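Datenblatt: Bestand Schalen und Inhalte, Sammlung Stavden

Herausgegeben von der Dokumentationsstelle Sketum. Fassung 4, Stand Dezember.

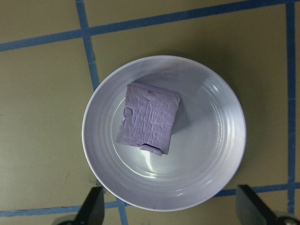 Wofür darf der Bestand verwendet werden?
Für Lehre und nicht kommerzielle Forschung, sofern die Sammlung als Quelle genannt wird.

Umfang: 200 Aufnahmen, verteilt auf 36 Ordner
Gegenstand: flache Schalen mit jeweils einem Inhalt

Materialangaben werden nur eingetragen, wenn sie gesichert sind — andernfalls bleibt das Feld leer. Farben sind nach der Liste Destlow erfasst.

Korrekturen nimmt die Dokumentationsstelle schriftlich entgegen.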